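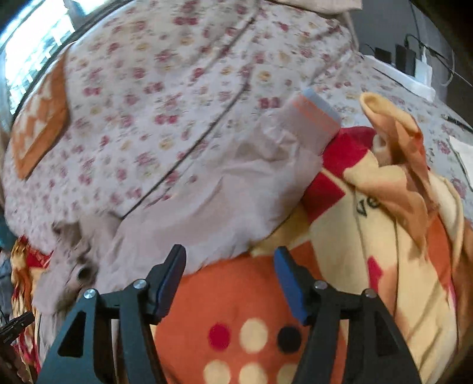
Laundry Room Changes at Veres House

The laundry room on the ground floor of Veres House has its new machines, and the hours and prices have changed. These notes cover what residents have asked the office most often.

The old top loaders are gone. In their place are front-loading washers, including two large-drum machines on the wall nearest the sink. The large ones are meant for comforters, quilts and thick blankets, which used to unbalance the old washers and stop them in the middle of a cycle. Please leave the large machines for big items in the evening, when most people are waiting. During the day anyone may use them for anything.

The room is open from 6 a.m. to 11 p.m. The last wash should be started by 9:30 p.m. so there is time to dry it. The door locks by itself at 11 and the night desk can't open it, so take your things with you when you leave the building.

Payment is now by Jetov card only. The coin boxes have been taken out. Cards are sold at the office and from the machine beside the elevators, and you can put money on them at either place. There is no charge for the card itself, but a lost card costs $5 to replace. A balance can be moved to a new card if you registered the old one. The form for that is at the front desk and takes a minute to fill in.

A quick wash runs 25 minutes. It is fine for shirts and towels that aren't very dirty. Bedding should go on the long cycle. The dryers now stop when they sense that the load is dry, and a rolled-up sheet can fool them. Shake sheets out before you put them in, and check the middle of the load before you fold.

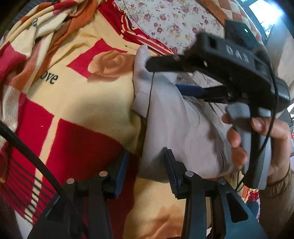

Page last changed Thursday, 4:10 p.m.

A few notes on fleece and printed blankets, which make up a lot of what comes through the room in November. Wash them cold or warm, with other soft things, and skip the fabric softener. It coats the fibers and makes fleece pill sooner. Dry on low. Red and black prints should be washed alone the first time, and turned inside out if the blanket has a plain back. Keep towels out of the same load or you will be picking lint off the blanket for a week.

Use liquid detergent, and less than you are used to. The cap line marked for a medium load is enough for a full drum. Too much soap makes the machine add an extra rinse, and that holds up the next person.

Finished loads may be moved to the folding table after ten minutes. Please put them in a basket if one is free. Items left overnight go to the shelf in the office and are kept until the end of the month.

Residents on the Jidivel Street side have reported a humming sound when several dryers are on together. The installer is coming back to put pads under the feet of the machines. Until then the end dryer will stay switched off after 8 p.m.

To report a machine that isn't working, write down the number on its door and call Kulap Duangkaew in the Grirnville office at extension 396. You can also leave a note in the box by the sink, which is emptied each morning.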